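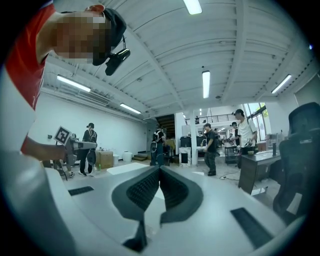 Red shirt, black cap, and a gripper with its square marker on top.

Torkano Home Player - Setup Guide
Section 4: Search, voice and connected services
Revised September 24, 2022

Before you start this section, the player must be connected to your TV and to your home network (see Section 2), and you must be signed in with your Torkano account (see Section 3). If the top line of the home screen shows a gray cloud with a line through it, the player is not online. Go back to Section 2 and finish the network steps first.

4.1 Turning on search across services

When you use the player for the first time, search looks only in the Torkano store and in the files you keep on a USB drive. To get results from your other services too, you must allow each service one time.

1. On the home screen, press the Menu button on the remote.
2. Go to Settings, then Search, then Sources. The player shows a list of all installed services which can give results.
3. Move to the service you want and press OK. The switch beside the name becomes green.
4. If the service asks for a sign-in, enter the name and password of that service. Do not enter your Torkano password here.
5. Repeat steps 3 and 4 for each service.
6. Press Back two times to save and leave the list.

Note: A service does not appear in the list until you have opened it at least once. If you have just installed Gunon Music or any other service, open it, wait until its first page is loaded, and then return to step 1.

Note: You can turn on up to 21 sources. When the limit is reached, the other switches stay gray. Turn off one source which you do not use and the switches can be moved again.

4.2 Choosing the order of results

One film or concert is often offered by more than one service. The player puts them together under a single title, and the button "Watch on" opens the first service in your order.

1. Go to Settings, then Search, then Order.
2. Move to a service and hold OK until the line becomes wider.
3. Use the Up and Down buttons to bring it to its new place.
4. Press OK again to drop it.

Services where you already pay for a subscription should be placed at the top. The player does not know what you pay for, and it will offer a rental first if the rental service stands higher in your list.

If you want the order to be different for one title only, open the page of this title, press Menu and select "Open with". Your general order is not changed by this.

4.3 Using the microphone on the remote

The microphone is the small hole above the round pad. It is active only while you hold the Voice button.

1. Hold the remote in front of you, at a comfortable distance from your mouth. It is not necessary to speak into it closely.
2. Press and hold Voice. Wait for the short tone.
3. Say the title, the name of an actor or the kind of program you are looking for.
4. Release the button.

The words appear at the bottom of the screen. If one of them is wrong, press OK on this line and correct it with the on-screen keyboard. You do not have to say everything again.

Caution: Do not clean the microphone hole with a needle or with compressed air. Use a dry, soft cloth only.
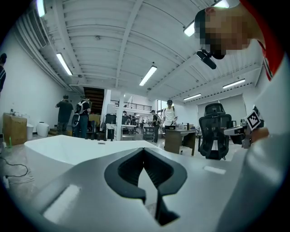

Leaning in with the hand-held gripper; power strip and coiled cable on the floor.

Voice search follows the language of the menus. To search for titles in a second language, go to Settings, then Language, then Second search language. With two languages turned on, the answer can take a little longer - this is normal.

4.4 Music results

Music is searched separately from films and series. When you type or say a name which exists in both, for example a band that has also made a concert film, the screen shows two rows. The upper row is video and the lower row is music.

1. To see only music, press the yellow button on the remote.
2. To see only video, press the blue button.
3. To see both rows again, press the same button a second time.

Albums which you have saved in Gunon Music are marked with a small star. The player reads this list when it starts. If you saved an album on your phone a minute ago, it may not have the star yet. Go to Settings, then Services, then Gunon Music, and select "Update now".

Up to 500 saved albums can be shown. Older ones are not lost, but you have to open the Gunon Music service itself to see them.

4.5 Search history

The player remembers your last 25 searches and offers them when the search page is opened. The history is kept in the player and is separate for each profile.

To delete one entry, move to it and hold the Back button. To delete everything, go to Settings, then Search, then History, and select "Clear all".

Caution: "Clear all" cannot be undone. It also removes the titles under "Continue looking", but it does not touch your watchlist or your purchases.

4.6 Children's profiles

In a children's profile, search gives only results with a suitable age mark. Titles without any age mark are hidden, and this includes most of the files on a USB drive. If your own family videos must be visible for a child, do the following.

1. Sign in with the main profile.
2. Go to Settings, then Profiles, and select the profile of the child.
3. Select "Own files" and set it to "Show".
4. Enter your PIN.

The voice button works in children's profiles too. You can block it in the same menu, under "Remote".

4.7 If something does not work

No results from one service only
Open this service directly. If it asks you to sign in, your sign-in has expired. Sign in and try the search again.

Message "Code 53" on the search page
The player cannot reach the search server. Restart the player from Settings, then System, then Restart. If the message is still there, check that the date and time are set to automatic.

A title is found, but it does not play
The title may have left the service. Results are refreshed during the night, so an old result can remain for one day.

The tone is heard, but no words appear
The batteries of the remote may be weak. Replace both of them together.

Search is slow after the March software version
Players with a Drodstead tuner module need one more update for the module itself. Go to Settings, then System, then Modules, and select "Check". Do not take out the module during the update.

Players bought through Kyriakidis stores have a different support address. You will find it on the warranty card in the box.

Continue with Section 5: Picture and sound.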